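Work and Automation, Session 5
Handout: Who does what after the robot arrives
Instructor: Unnur Hafþórsson

Read this before Tuesday, June 12, 2018. Last term's group read it during, and it showed.

Our case is Keston, a packing plant that put Torari arms on its soft goods line. Soft goods are the awkward ones. A box stays the shape you left it. Anything spongy or knitted squashes, sags and comes back as something else, and for years the plant's answer to this was people with hands. Management called the job unskilled until the day they had to write it down for a machine. The document ran to 15 pages.
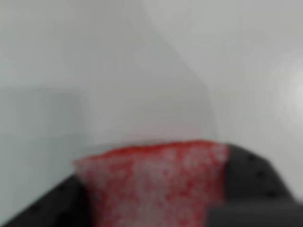

Vol. 3, p. 4

Two dark fingers, one soft red-and-white item pressed between them. Tarek Masri packed goods like these by hand before he was made a "cell attendant," a title that came with a tablet and a chair he says he has yet to sit in. His new work is clearing misgrips, changing settings and explaining to visitors that he is not being replaced.

Points for discussion:

Squeeze used to be a matter of feel. It is now a number on a screen. Who at Keston may change it, and who gets blamed when it's wrong?

Packers used to talk across the table. Attendants stand one to a cell – quieter, and much easier to schedule. Did anyone ask for that?

The pay grade stayed put. The training binder got thicker. Bring an argument for one of these being an oversight.

For next time: the Ruangrit chapter on deskilling, skipping the appendix unless you enjoy tables.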